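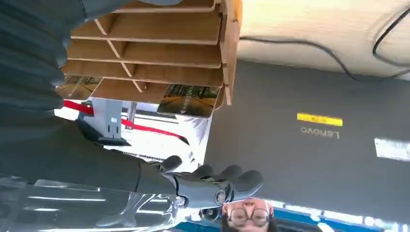 Night walks: anyone else hooked?

moorhen8
Did my first proper one on Friday, the ridge from Jandholm down to Vaher, and I'm still buzzing! Owls the whole way, and the smell of the hay was gorgeous. More than 100 glow-worms by Lucienne's tally (she counts everything). Who else does this?

gavetti_lane
Lovely stretch, that. Go again in July if you can. I'd leave the head torch off though, your eyes soon get used to it.

Nivaldo C
Can't agree on the torch. The stile above Vaher has a loose step and I went right over it. Torch on, red setting.

gavetti_lane
Fair enough for the stile. I still say off for the rest!

moorhen8
Red setting, brilliant, didn't know mine had one. Is the 137 bus still the last one back?

Nivaldo C
Yes, from the chapel end.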